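Notebook, back room, Skivemell building
14 October 2018

Came in on the Sunday to get the room sorted while the machines were off and the phone wasn't ringing. Yiğit Bozkurt was in from ten until lunch. Writing this up the same afternoon so the others know where things went.

State of the room on arrival. The cutting mats were on the windowsill, the Rajput cotton was still in its delivery wrap by the door, and there were two half-finished jobs on the bench with no ticket on either. I have pinned a ticket to both. One is the bolster for Stindance, going by the piping. The other I don't recognize, so if it's yours please write your name on it before Thursday.

1. Cloth

Unwrapped the Rajput delivery and checked it against the slip. Slip says 50 meters on one roll. Measured 50 off the roll counter, no joins. Width is 135 cm, same as the last lot, so the old lay plans still work. There is a faint line down one selvage that looks like a roller mark. It stays inside the seam allowance on the cushion covers but will show on the table runners. Cut runners from the other side.

Washed one test square at 60 and one at 40 and hung both. Will measure when dry. The February lot lost more in length than in width and we were caught out by that on the runners, so no cutting from this roll until the squares are done. I have tied a tag on it.

The cost for the roll came to 1,707 with the delivery. Invoice is in the blue folder, not yet entered.

2. Oilcloth versus printed cotton for the tables

We have been going back and forth on this. Notes so far, mostly Yiğit's from the week, some mine:

Oilcloth wipes clean, holds its fold lines for days, goes stiff when the heating is off. Pins leave holes that don't close. Needle needs changing sooner.

Printed cotton drops well at the corners, needs ironing, takes up tea. Presses flat with steam. Hems behave.

Coated cotton (the Tistamance sample) is somewhere in the middle. Sewed a hem on it with the roller foot and it fed fine. With the standard foot it stuck and the stitches bunched up. Paper under the foot helped a bit. Stitch length 3.5 was better than 3. Clips for holding, no pins.

Corner tests on the Tistamance sample: mitered corner was bulky where the folds meet and would not lie down with a cool iron through a cloth. Trimmed the second one closer and it was better. Rounded corner with binding was the neatest of the lot but took me twice as long. I'd go with rounded if the customer is paying for it.

3. Scraps and trash

Emptied the scrap bin and sorted it on the floor. Anything bigger than my hand goes in the sack for patch samples. Slivers and thread go out. Please stop putting used blades in the scrap bin. There was one in there again. The blade tin is on top of the thread cabinet and it has a slot in the lid.

Food and drink trash goes out by the side door and not in the scrap bin either. Wet tea bag on a pile of white calico, you can imagine.

4. Edges

Main thing I wanted to get down is the hem problem on table covers, as it has come up on three jobs now. The front edge won't hang. It lifts along its length, mostly on the long sides, and once it has set that way pressing only fixes it for a day or so. What I think is going on:

a) Hem turned too narrow for the weight of the cloth.
b) Top and bottom layers feeding at different speeds, so the hem is slightly short against the face.
c) Stored rolled with the face in.

Tried (c) first as it costs nothing. Rolled one test length face out, one face in, left them under the bench over the week. Face out hung straighter. Some lift still at one end.

Tried (a) today. Sewed one length with a narrow hem and one with a deep double hem. The deep one hangs better straight off the machine. It uses more cloth, obviously, and on a 135 width it means we lose the spare strip we normally get for ties. 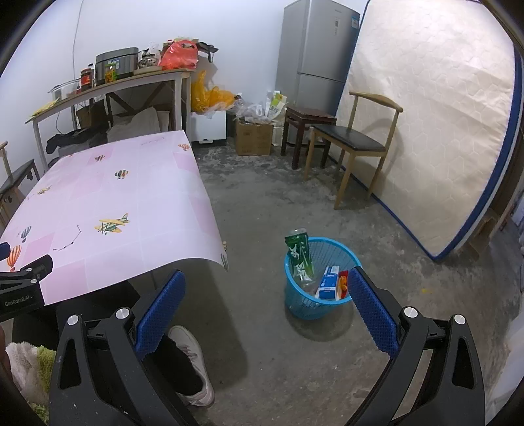
Prints are a separate headache when it comes to hem depth. On a plain cloth nobody minds where the turn falls, but a picture print has to be placed, and a deep hem eats whatever is nearest the edge. The pink one with the checkered squares, the little yellow and green propeller airplanes and the striped balloons is a fair case to plan from, with those dotted constellation lines running between things. Its near edge curls up slightly too, so it belongs with the hem question as well as the placement one. For a cloth like that I would mark the finished edge first, then see which airplanes and balloons land in the turn, and shift the whole lay before cutting. The squares can be used as a guide for keeping the edge straight if they are printed on grain. Check that first with a pulled thread. If they are off grain, follow the grain and let the squares drift.

Weights: Yiğit suggests a length of curtain chain in the hem. I'm not keen, it knocks against table legs and has to come out for washing. Will try flat tape first. There is a part reel of it in the second drawer down, under the zips.

5. Stock

Thread order placed with the usual people. White and ecru in the big cones, one pink for trials. Running total for the quarter is 3,632 including the roll above. That's more than I would like with two invoices still to go out.

Left to do:
Measure the wash squares, both directions, write on the squares themselves.
Tape in hem, one long side only, compare with the untaped side.
Repeat (b) with the walking foot. Did not get to it, the foot is at home in my other bag.
Ring Stindance about the bolster size. The ticket says one thing and the cover says another.
Enter the Rajput invoice.

Iron is descaled and ran clear after two fills. Locked up at four.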